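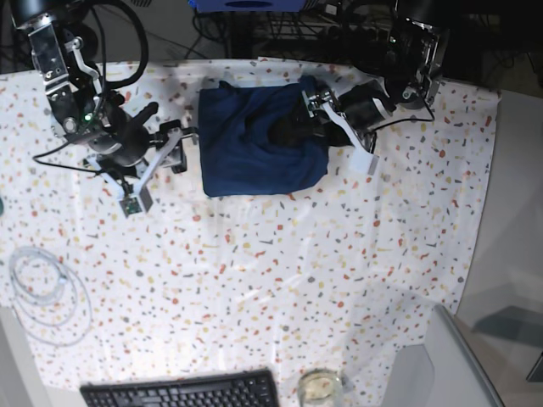
Wanted: people who fold badly

Jolline is looking for participants for a laundry-folding study this May. We want to know how ordinary people get a jumper from a heap to something that will sit on a shelf. Retail veterans are welcome but will be watched with suspicion.

You'll spend 90 minutes at a table with a speckled cloth and a series of garments, mostly knitwear, mostly navy. (Ming-te Tu did the buying and likes what he likes.) You fold each one the way you would at home. If at home you roll it up and shove it in a drawer, do that, and tell us at what point you gave up.

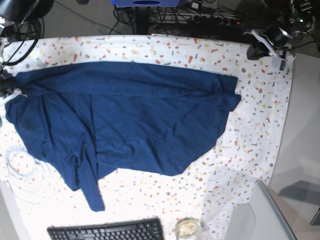 Navy long-sleeve, top folded back, one cuff still at large.

You should be:
- 18 or over
- able to stand for 2 short sessions with a break between
- fairly relaxed about having your technique written down

Fitted sheets are not part of the study. We have ethics approval, but not for that.

Payment is $90, plus tea and a biscuit of reasonable quality. Wear whatever colour you like, though navy sleeves do tend to get lost among the stock.

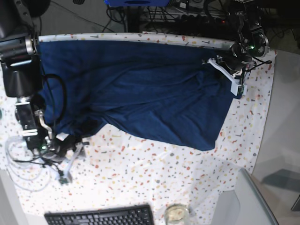 Wrinkles of the standard we work to.

To apply, send Ya-wen Fung a few lines about the state of your wardrobe, along with the days you're free. Photos of the wardrobe are optional and will be treated in confidence. Applications close Sun 16 February. Questions about access or parking go to Santosh Jaiswal at the front desk.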